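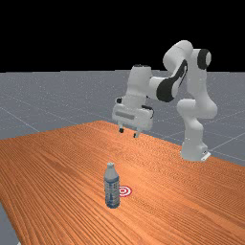
What happens to the people on a packing line when the pick-and-place step is automated? At our site they move to loading, inspection and fault clearing, and the shift gets quieter and more closely timed.

11 November 2019

Cell 2 at Erkthorpe ran its first full shift without a manual packer at the station. Output was 728 bottles. The manual figure for the same shift length in September was higher, but Yung-ching Yu had set the arm speed low for the first week and will not raise it until the fault log is clean.

Most of the morning went on the simulation. Bottle and target are in the model, arm mounted at the table edge, and Yung-ching works through one placement at a time before anything is copied to the floor. I asked for a higher approach over the target. She changed it and reran the sequence while I filled in the Laskowska change form, which still has a field for "operator hand used (L/R)". I entered a dash.

Dalal Chidiac packed at that station for six years. She now covers cells 1 and 2, clears stops and signs the hourly check. Her wrists are better. She also told me that she used to talk to the person across the belt all day and now talks to a screen. I put both remarks in the log, under different headings, as the form requires.

Points to raise with Altau:

Stop codes are numbered and have no text. Dalal has written her own list and taped it to the guard.
The reject bin holds 200 bottles. It should hold 400 if one person is to cover two cells and still take a break on time.
Grade for the new role. The job sheet still says "packer", and the pay is still packer pay. Fault clearing was a technician task at Fluminwood when I was there.

The last point is the one people ask me about in the canteen. I have no answer from upstairs and said so.

Left the cell at shift change. The evening operator had not been trained on the restart sequence, so Dalal stayed on to show him - unpaid until I find the right code for it. Look for the code tomorrow, then the guard switch on cell 1.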